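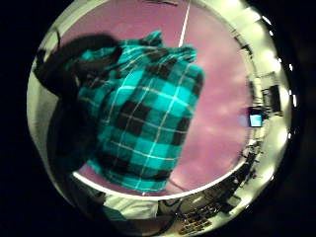 Greveck Group Reports Method for Training Robot Arms on Hand-Recorded Work

ILLTHORPE, October. The Greveck research group has released results from a study of how robot arms can learn bench tasks from recordings made by people, with no robot present during recording. The method, named Vadero, uses a hand-held gripper with a wide-angle camera mounted on it. A person carries the gripper, does the task, and the recording is used to train a control policy for an arm fitted with the same type of fingers.

The study covered 4 tasks: placing a cup on a shelf, sorting cable ends into a tray, folding a cloth and closing a drawer. The group recorded 400 demonstrations in all, split evenly across the tasks. 12 people took part in the recording, most of them with no background in robotics.

The main finding concerns the parts of a recording that most groups throw away. In the usual procedure, each demonstration is trimmed so that it begins when the gripper is over the work surface and ends when the object is released. Everything outside that window is deleted. That includes the time when the gripper is being picked up, turned over, passed to another hand or set down, and the camera is pointed at the ceiling, at cables and desk equipment, or at the person's clothing.

Greveck kept this footage and used it to train a second, smaller model. The second model has one job, to decide from the camera view alone whether the gripper is at work. Its output is then used to trim new recordings automatically.

"We had been marking start and end points by hand, and it took longer than the recording did," said Neville Parsons, who leads the project. "The discarded footage already had the answer in it. A ceiling looks very different from a tabletop through that lens, even with the distortion at the rim."

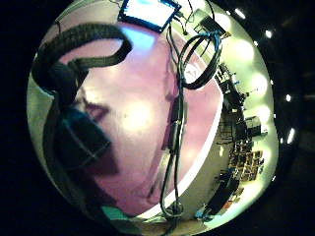

Automatic trimming also changed how the recording sessions were run. Participants no longer had to press a button at the start and end of each attempt. They could put the gripper down between attempts, rest, and pick it up again while the camera kept running. Sessions were held in an ordinary equipment room at the Oakley building, with the lights, monitors and cabling left as they were.

The group compared 2 sets of policies. One set was trained on recordings trimmed by hand and the other on recordings trimmed by the model. Both sets used the same demonstrations and the same training settings. On the cup, cable and drawer tasks, the group found no meaningful difference between them when they were run on the arm. On the cloth task, the policies trained on automatically trimmed recordings did worse. The trimming model tended to end a demonstration early when the cloth was lifted close to the lens and covered most of the view.

"Fabric is the hard case," said Jamie Dunmore, who ran the arm trials. "If a cloth fills the view, it can look a lot like the person's shirt. The model sees folds and a pattern at close range and decides that work has stopped. We tried giving it a longer stretch of video to look at before deciding. That helped with some of the early cuts but it didn't get rid of them."

The report lists other limits. All of the recordings were made indoors, in one building and with one lens type. The arm trials used a fixed base, so the results do not apply to mobile robots. The trimming model was not tested on grippers with a different camera position, and the group expects that it would have to be retrained for them. The study also did not measure how much additional footage is needed before the trimming model becomes reliable.

Work on the cloth task is continuing. The next round will add the gripper's finger opening as an input to the trimming model, so that a closed grip on fabric can be told apart from an idle gripper held near the body. Recording will move to a second room with different lighting, and the task list will be extended to include bagging and wiping.

The written report and the trimming code are available to research groups on request from the Greveck office in Illthorpe. The full recordings are not being released at this time. Participants agreed to their use within the project only, and the untrimmed footage includes views of people and workspaces.

About Greveck
Greveck is a research group based in Illthorpe that works on data collection and control methods for robot manipulation. Its recording sessions and arm trials take place at the Oakley building.

Media contact: Jamie Dunmore, Greveck, Oakley building, Illthorpe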